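4. Storage and handling of leftover food in the home

4.1 Background to the household study

Work on food waste has mostly looked at what is bought and what is thrown away. The stage in between, when cooked food is kept for a later meal, has had less attention. In the first survey (Section 3) many households told us that they threw food away because they had forgotten it was there, or because they were no longer sure how old it was. Few said that the food had gone off. This section looks at how leftovers were stored in the homes that took part in the second stage, and at what happened to them over the days that followed.

The second stage ran in two places, Altitz and Brelorby. The two towns are of similar size but differ in housing. Most homes in Altitz are flats in older blocks with small kitchens, and the fridge often stands in the hall or in a cupboard. Brelorby has more terraced houses, and a larger share of homes there have a second freezer. Both towns collect food waste separately from other rubbish, so people were already used to keeping a kitchen caddy.

4.2 Recruitment and diaries

Letters were sent to 400 addresses, half in each town. Of these, 142 households agreed to take part and returned a usable diary. A diary was treated as usable if it had entries for at least 10 days and if the closing page had been filled in. Households with a lodger or a long-term guest were kept in the sample, but were asked to record only food that was shared.

The diary had one line for each lot of leftovers. On that line the household wrote what the food was, which meal it came from, what it was kept in, where it was put and when it was next touched. The last column was for the end of the food: eaten, frozen, given away, fed to an animal or thrown out. A lot that was split, for example with part eaten and part thrown out, was given a second line with the same number.

We chose paper diaries after a short trial in April. In the trial an app had been used, and people tended to fill it in at the end of the evening from memory. The paper sheet was fixed to the fridge door and was more often filled in at the time. It had its own faults. Handwriting was sometimes hard to read, and a few sheets were lost when the magnet gave way. Where a word could not be read by two members of the team working apart, the entry was left out.

4.3 Sorting of containers

Households used their own words for what they kept food in, and these words had to be sorted before the entries could be compared. "Tub", "pot" and "box" were used for the same thing by different people, and sometimes by the same person in one diary. We settled on five groups: lidded plastic containers, lidded glass containers, the pan or dish the food was cooked in, a plate or bowl with some kind of cover, and bags or wraps. Shop packaging that had been washed and used again, such as margarine tubs, went into the first group. We thought about keeping it apart, but many entries did not say where a tub had come from.

Whether the food could be seen from outside was coded separately. A container was coded as clear, part clear or solid. This was asked on the closing page, where households listed the containers they used most. It was not asked line by line, so the link between a given lot of food and the kind of container is weaker than we would like.

Size was coded as small, medium or large on the household's own judgement. We did not supply measurements. A person living alone and a family of six will not mean the same thing by "large", and this should be kept in mind when reading the results below.

4.4 Results

Lidded plastic containers were the most common choice in both towns. The pan or dish used for cooking came second in Altitz, while in Brelorby it came third behind lidded glass. Several Altitz households wrote that they left food in the pan because there was no room to store more boxes. This meant that the pan took up a good deal of the fridge, and it was usually dealt with quickly because the pan was wanted again. Food kept in the cooking pan was less likely to be thrown out than food in any other group, a result we had not expected.

Food put into lidded plastic or glass was kept for longer. It was also more likely to be frozen. Among the households that named solid containers as the ones they used most, more lots ended with the words "forgot" or "found at back". Those with mainly clear containers wrote this less often. The difference was in the same direction in both towns but was larger in Altitz, where fridges were smaller and more tightly filled.

Labels were rare. Some 2 in every hundred lots had a date written on them, and nearly all of these were going into a freezer. When asked on the closing page why they did not label food for the fridge, people most often answered that they would remember. A smaller group said that pens did not write well on plastic, or that tape left a mark. One household in Brelorby kept a list on the door in place of labels and crossed each item off as it was eaten. Their diary showed very little waste, though a single case says little.

The position of the container in the fridge seemed to matter as well. Lots placed on the door or on the top shelf were touched again sooner than those on lower shelves. Drawers were the worst place. Food that went into a drawer, mostly cut vegetables and opened cheese, had a high chance of being thrown out.

Lids were raised by many households without our asking. Lids were lost, warped or did not fit, and a container with no lid tended to drop out of use for food. Owners kept such containers for pegs, screws or seed packets. In the closing interviews, several people pulled out a whole cupboard of odd pieces to make the point. The general type of rounded plastic container is shown in Figure 4. 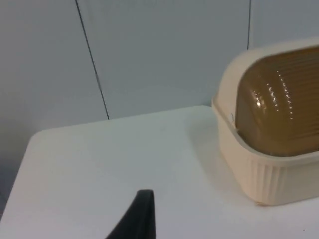 Figure 4. Rounded rectangular plastic container with a cream-coloured base and raised rim, on a white tabletop.

Rounded corners were liked for washing up, as food did not collect in them. Against this, containers with straight sides were said to pack better on a shelf. Households that had bought a matching set, most often as a gift or on moving house, had fewer problems with lids in the first years. Later on the sets had been mixed with other pieces and the advantage was mostly gone.

4.5 Comparison with earlier work

The Aoki trial, which asked households to move all leftovers to one marked shelf, found a fall in waste during the weeks of the trial and a slow return to old habits afterwards. Our findings on shelf position fit with this. The Skakard survey reported that the type of container made no difference. That survey asked only about the last item thrown away, however, and did not record food that was eaten. With no record of what was stored and then used, it could not compare the two.

Neither study looked at the cooking pan as a place of storage. We suggest that it should be listed as a choice in later surveys, as it made up a large part of the entries here and behaved differently from the rest.

4.6 Limits

People who agree to keep a diary are likely to be more careful with food than their neighbours. Keeping the diary may also have changed what they did - several wrote that they ate something only because they did not want to write down that it had been thrown out. The amounts reported should therefore be taken as low. The order of the container groups is less likely to be affected, as there was no reason to hide the use of one kind over another.

The diaries were kept outside holiday periods, and large shared meals are thin in the data. The coding sheet and the blank diary are given in Appendix B, in the version of Jul 29, 2026, with the wording of the closing page in full.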